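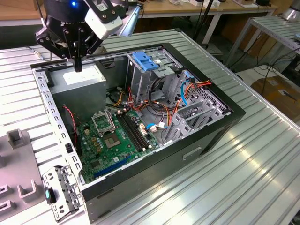
Desktop tower, stage two: case open, board bare

Gallery – Torkolton Reuse Workshop, bench notes
Posted 2022-12-13

The workshop takes in retired office desktops, strips them to the board, checks each part and rebuilds the sound ones for Plalmont Learning Centre. The current batch came from a single office clearance in October. The towers are of mixed age and none arrived with a parts list, so each one is recorded at the same stage: side panel off, case laid flat, processor and memory out, power supply and drive cage still in place.

There is one tower on this page. Stage one (outside of case, rear ports) and stage three (bare chassis) are on separate pages. The notes below follow the order of work on the bench sheet.

Case
Black outer shell over a silver sheet-metal chassis. The shell has a handle cutout, useful when lifting the machine from the trolley. Work is done with the tower on its side and the interior facing up, so that boards and cards are lowered in and small screws stay where they fall. The perforated rail is left fitted until stage three. Edges on pressed steel of this type can be sharp. Wear the thin gloves.

Power supply
Grey box unit in the corner of the case, label on the top face. Copy the rating from the label to the bench sheet before any cable is moved. The unit is tested on the Stideck load tester after removal, for 50 minutes, and the result is written on masking tape and stuck to the side. Units that fail are not opened. They go to the metals cage with the leads cut short.

Power leads
Orange, red, yellow and black, spread over the middle of the board. On a standard supply the colours are fixed: orange is 3.3 volts, red is 5 volts, yellow is 12 volts and black is ground. Leads of this length get in the way of everything. Tie them back in one bundle before fitting memory, and check that none is trapped under the drive cage when it goes back. There is also a thin twisted pair in red and black near the rail. Trace it to both ends and label it before the board is lifted.

Processor socket
Empty, with the retention bracket raised. Inspect under the lens with the lamp held low, first from one side and then from the other. Do not touch the contacts or wipe the socket with a cloth. If the machine is to stand overnight at this stage, fit a plastic cover from the drawer marked Cuesta (the name is left over from an old supplier and the drawer has never been relabelled). Removed processors are kept in trays, with the tower number written on the lid.

Memory slots
Two, black, side by side, both empty. Blow out with the hand bulb. Canned air is kept for heatsinks. Test modules are fitted singly, in each slot in turn, before a matched pair goes in. A slot that reads only after the module has been reseated 3 times is marked as faulty.

Expansion slot
Long, blue, towards the lower part of the board. Slot colour is chosen by the board maker and is no guide to type – go by the length and the position of the key, or by the print on the board.

Drive cage
Silver, with a blue plastic latch on top. Latches of this sort turn brittle with age. Press with the flat of the thumb and do not lever with a screwdriver. Spare latches are salvaged from scrapped cases and sorted by colour and width, and the box now holds 100. Any drive taken out is logged and passed to the wiping station the same day.

Motherboard
Green, covered with small components. Look over the capacitors for domed tops and the area round the socket for scorching. Both checks come before power is applied. Record the board revision if it can be read without lifting the board.

Bench sheets are filed by tower number in the grey cabinet. The numbering restarted at 2,000 with this batch, so sheets with lower numbers belong to the old series and use the previous layout.

Next page: stage three, bare chassis and rail
Previous page: stage one, outside of case and rear ports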